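Section 4: Swapping the processor

Right, you've got the cooler off (if you haven't, go back to section 3 and come back when you're done, I'll wait). This is the part of the rebuild people get nervous about, and I did too the first time I had an old office tower open on my bench. It's a small job, though. If you take your time over steps 5 to 9 the rest is just screws.

Before you start you'll want:

The replacement processor, still in its tray
Cleaning wipes or lint-free cloth, plus isopropyl alcohol
Thermal paste (I use the little Dovska tube, any decent one will do)
A wrist strap
Something with slots or a shallow lip to park the chips in

On that last one, I used to put everything in the lid of a biscuit tin, and then I'd knock the tin. A fixed holder is so much better! My pal at the Pladard repair evenings printed a set for me and I've never gone back. If you haven't got a printer, a folded bit of card with a recess cut in it is fine for a chip and a stick of memory.

Getting the old one out

1. Shut down, switch off at the wall, pull the mains lead and then hold the power button in for a few seconds.

2. Lay the tower on its side with the open side facing up. Don't try this with it standing, however cramped your table is. You want gravity keeping the chip in the socket while the lever's up.

3. Clip your wrist strap to bare metal on the case. Painted metal doesn't count.

4. Wipe the old paste off the top of the processor while it's still clamped in. Use 85 per cent alcohol or stronger. Most chemists' bottles will say on the label.

5. Push the retention lever down a touch and out sideways to free it from its hook, then let it come up slowly. It's springy, so keep a finger on it the whole way.

6. Open the metal frame, if yours has one that lifts separately.

7. Hold the processor by two opposite edges and lift it straight up. No tilting, no sliding.
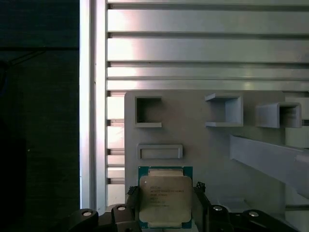
Keep your grip on the edges until it's properly parked, and keep skin off the underside. If you do touch the contacts, a wipe with alcohol and a few minutes to dry usually sorts it out.

Note: read the small print on the metal lid before you put the old chip away, and write down the model. I use a strip of masking tape on the tray. I've got a drawer of mystery processors from before I started doing this, and I'm never going to get through it.

CAUTION: never rest anything in the open socket, and don't lean over it with a screwdriver in your hand. On boards where the pins are in the socket, one dropped screw can finish the board.

Fitting the new one

8. Look for the orientation marks. There'll be a small triangle or a pair of notches on the chip, and something to match on the socket. Shine a torch across it from the side if you can't find them (I nearly always need the torch).

9. Lower the chip in flat and let go. It should sit level under its own weight. If it rocks, lift it out and look at your marks again. Please don't press it!

10. Close the frame and bring the lever back down under its hook. The lever will feel stiff, and it might creak. I hated that noise for years. If the chip was sitting level before you closed it, carry on.

11. Put a blob of paste the size of a small pea in the middle of the lid. One blob, no spreading.

12. Set the cooler straight down on top and start all the screws by hand before tightening any of them. Then work corner to opposite corner, a couple of turns at a time.

13. Plug the fan back in. I've forgotten this more than once, and the machine will moan at you on start-up if you do.

While the case is open

Have a look at where the power cables run before you close up. In these older towers the bundle likes to flop over towards the board, and a loose loop can end up against a fan blade. Tuck it back towards the drive bays and put a tie on it. It's also a good moment to check that the memory is fully home and the graphics card hasn't lifted at one end, as both can shift when you're heaving the case about.

I don't bother taking the power supply or the drives out for a processor swap. Some guides have you strip the whole lot, but you've got decent access with everything left where it is, and there's less to put back.
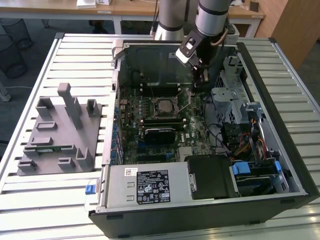
Liv Sjöberg wrote in after the March version of this guide to say she'd do the memory check first, before the socket is opened at all, so that there's no pushing and shoving near bare contacts. She also leaves the old chip clamped in until the new one is out of its packaging and within reach, which means the socket is only uncovered for a moment. I've tried it her way and I like it, so feel free to move that check up to just after step 3.

First start

14. Leave the side panel off for now. Take your strap off, reconnect the mains, screen and keyboard, and switch on. Hands out of the case from here.

15. Go into the set-up screen and check that the new processor is listed by name. If it comes up as unknown, the board probably wants a firmware update (section 6).

16. Find the temperature page and watch it for a few minutes. Mine settles well short of 75 degrees on that page. If yours shoots up towards 100, switch off straight away and go back to step 11. It's usually the cooler sitting crooked.

17. Happy with all that? Shut down, unplug, and put the panel back on.

Nothing on the screen at all? Go to section 5 and start with the power leads.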